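Salvage Parts Matching, second report to the Lundgren fund
Prepared by Hemant Ahuja, May 19, 2024

You asked whether the money is finding usable parts for older cars. Some of it is. I would hold off on the word "success" that Jerow put in their own summary.

We set out to log 500 parts from scrapped saloons and hatchbacks and match them to owners who had asked for them. The log is full. Matches stand at 45, and most of those are door cards, window winders and heater knobs, which owners could have found without us. 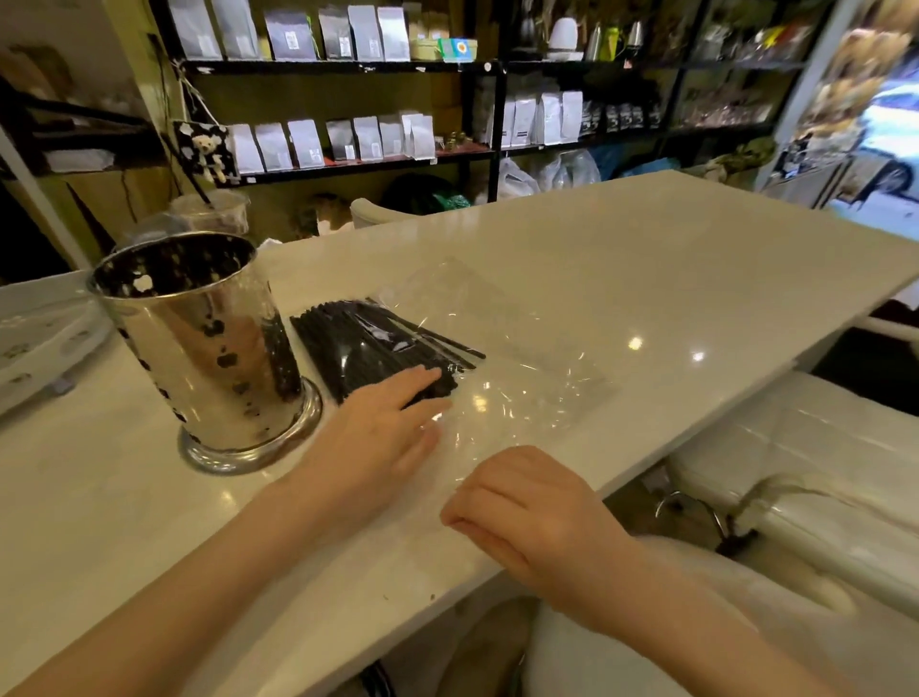

Gearboxes are the weak spot. Ritu Vashisht went through the yard's list and found units entered under the wrong model year, apparently copied from the registration papers and never checked against the casing. She has started again from the stamped numbers. It is slow work and I don't believe Jerow's claim that it will be done in a fortnight.

Damián Cisneros wants to buy the Skekon scanner for reading worn chassis plates. We tried a loan unit on rusty plates and it misread the same ones we did. At 3000 pounds I can't recommend it -- a wire brush and a torch cost a good deal less. 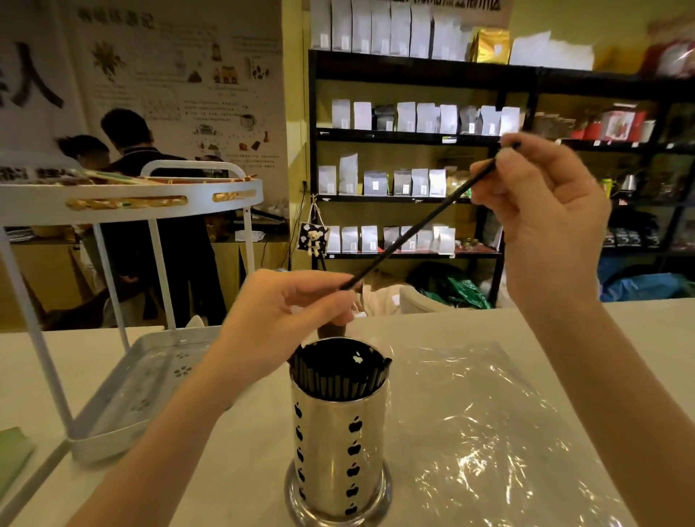 Storage is paid up to September. After that the rent rises by 200 pounds a month, and the budget you approved doesn't cover it. Pramila Agarwal has asked the landlord for a smaller unit but has had no reply.

I'd ask you to hold the next payment until the gearbox list is corrected. Bonnets and wings are still not being collected.

Contact the parts desk | © 2024 Sotance | Back to top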